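Sumerthorpe, March

PELTERO REPORTS ON WHETHER A ROBOT CAN TIDY A SHELF. IT'S GETTING THERE.

Peltero, the Sumerthorpe automation firm, today published results from its household chores program, in which two robot arms were asked to dust, sort and put things away over 1,465 attempts. Of these, 467 finished with everything where it belonged. The company describes this as encouraging, and would like it noted that it has met teenagers with lower scores.

Dusting went best. Books were harder, particularly ones that lean, and the stapler has become something of a sore point at the Wotham workshop. The longest successful tidy took 117 minutes, a job most people would knock over before the kettle boiled. 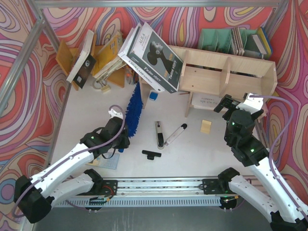 Two arms at work by the bookshelf, with a blue duster, a stapler and a marker on the floor between them.

"We are not going to tell anyone to throw out their duster," a Peltero spokesperson said. "They should probably hang on to it for a good while yet."

The next stage, run with parts supplier Cabrera, moves the same skills to shop-floor work: restocking low shelves and clearing benches at closing time. Peltero has set a target of 100 tidies in a row without a person stepping in. The current record is four.

The full report is available on request from Peltero's Sumerthorpe office. Media visits to Wotham can be arranged before noon. Visitors are asked not to help.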